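4 Preparing the surface and placing the cubes

This section covers the work surface, the placing of a single cube and the handling of cubes between sessions. Read section 3 first if the Grikley set has not yet been unpacked and checked against the parts card.
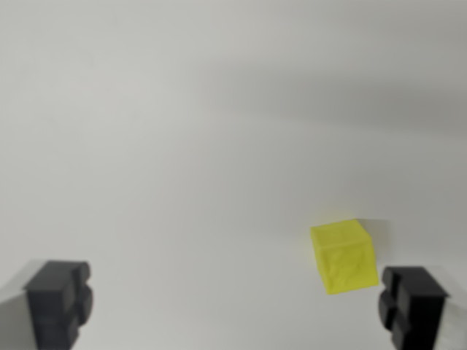

The set is supplied without a mat. Any flat, plain, light-colored surface of suitable size can be used. Patterned tabletops, glass and high-gloss finishes are not recommended, as reflections make the relief on the faces hard to read.

4.1 Preparing the surface

1. Clear an area at least 400 mm on each side. Remove cups, paper, cables and anything else that casts a shadow across it.

2. Wipe the area with a dry, lint-free cloth. If marks remain, use a cloth dampened with plain water, then dry the surface completely.

3. Check that the surface is level. Place one cube in the middle of the area and tap the tabletop lightly. If the cube creeps, adjust the table feet or move to another table.

4. Set the lamp to one side, low enough that the light crosses the surface at a slant. A cube should cast one soft shadow on the side away from the lamp. If two shadows are visible, switch off the overhead light or close the blind.

Note: Slow changes from light gray to darker gray across a white surface are normal with a single side lamp and do not affect the exercises. Hard-edged shadows should be removed by moving the object that causes them.

CAUTION: Do not stand the lamp on the work surface. The cubes are plastic and can soften if left close to a hot bulb.

4.2 Placing a single cube

1. Take one cube from the tray. For the first exercise, use yellow. The pale faces show up poor lighting sooner than the darker colors do.

2. Hold the cube by two opposite faces. Do not pinch it by the corners.

3. Lower it until the bottom face is flat on the surface, then release both sides at the same time. Releasing one side first will turn the cube.

4. Turn the cube to the angle given on the exercise card. For cards marked "free," any angle is acceptable, and the cube may be placed off center.

5. Look at the cube from the working position. On an angled cube, the top face and two side faces should be in view. If only the top face can be seen, lower the viewpoint.

6. Check the relief on the face nearest you. It is shallow and may show only as faint, darker patches. If it cannot be seen at all, lower the lamp and check again before replacing the cube.

Note: Small irregularities in the relief are a result of the way the cubes are made. They are not a fault and are not covered by the replacement terms in section 8.

Note: Leave clear space on every side of the cube. Beginners tend to place the next cube too close, and both must then be moved.

4.3 Adding a second cube

Complete 4.2 with one cube before going on.

1. Place the second cube at least 2 cube widths from the first – more if the card calls for an angled pair.

2. Check that the shadow of one cube does not fall on the other. If it does, move the cube farther from the lamp. Do not move the lamp at this stage.

3. Record the positions on form 801 if the session is to be repeated. Forms are in the back pocket of the Padilla edition and at the end of the Cetitis edition.

4.4 Cleaning and storage

1. Wipe each cube with a soft, dry cloth. Dust collects in the relief and can be removed with a soft brush.

2. Do not use alcohol, acetone or abrasive pads. These dull the slightly translucent finish, and a dulled cube cannot be restored.

3. Return the cubes to the tray by color, with the relief facing up.

4. Store the tray flat, out of direct sunlight. Yellow and white cubes darken if left on a windowsill.

CAUTION: Keep the cubes away from dishwashers, radiators and parked cars in summer. A warped cube will rock on a level surface and must be taken out of the set.

Changes in this revision: step 4 of 4.1 reworded, minimum area in 4.1 increased, second note in 4.2 added. The tray drawing has moved to section 3.

Section checked by Elibariki Sang, Nellimcombe, 02/08/2018.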